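November 6, 2018
Textile Care, handout 4: Knit and woven cloth at home

Last week we finished fibers. Today we look at how the cloth is built, because the same cotton behaves differently when it is knit and when it is woven.

**Knit cloth** is made of loops. The loops open when you pull and close again when you let go. A rib knit has columns of loops which stand forward and columns which go back, so it stretches mostly across the width. 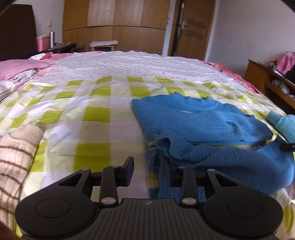
Gravity is the enemy of loops. A heavy knit on a hanger grows longer at the shoulders, and the change stays. Please dry it flat and store it folded – also the thin ones.

**Woven cloth** has two sets of yarns, warp and weft, crossing at right angles. It stretches very little along the yarns, but it does stretch on the bias (the diagonal). Check this with the Kurgate samples: pull first along the edge, then corner to corner.
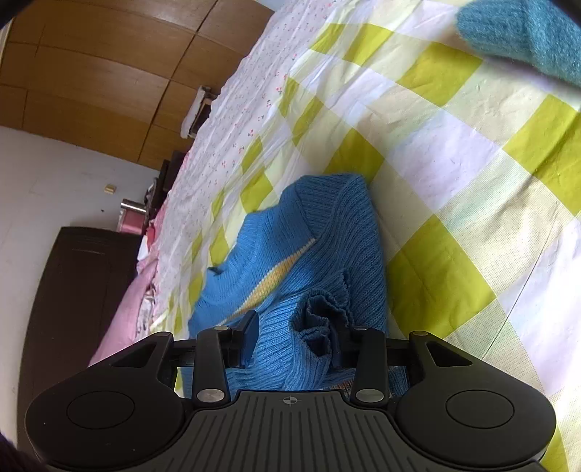 *Fig. 2. Checkered bedspread, yellow-green and white.*

Bedspreads need space in the drum. Fill it loosely and shake out the cloth before drying.

**For next time**
- Read Barbosa, chapter on shrinkage, up to page 17.
- Weigh one dry knit at home. Funmilayo Danladi's group had one of almost 400 g, and we will compare.
- Bring a hand lens if you own one.

Questions about the samples go to Adaeze Nwosu, room 200.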